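Darness list - monthly check-in thread
9/8/19

> How is everyone holding up? I've been quiet because my mother moved in with us in January and I'm still finding my feet. Tell me how your month went, good or bad.

Mixed here. The car failed inspection again and the shop in Naylor wants three more days with it, so I'm taking the bus to work. I got the tooth pulled. It hurt less than I expected, but I was on soup for most of a week.

My sister is out of the hospital and back in Prumar. She sounds tired on the phone - she says the food is better at home, at least. I plan to go up and stay with her for five days once I have the car. 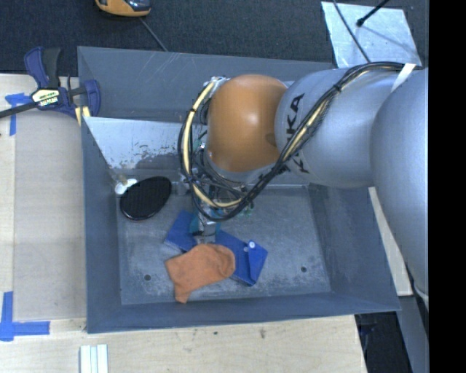
Other things, in no order:

- Rent goes up $34 at the next renewal. I asked, and they won't budge.
- I finished the blanket for my niece and started a scarf from the leftover yarn.
- Dolis is off the thyroid pills. She is 14 pounds of cat again and sleeps on my clean laundry.

I'm sorry to hear it's been hard with your mother. We had my dad for a year and the evenings were the worst part. Write me off list if you want to talk.

3 replies | 100 views | Share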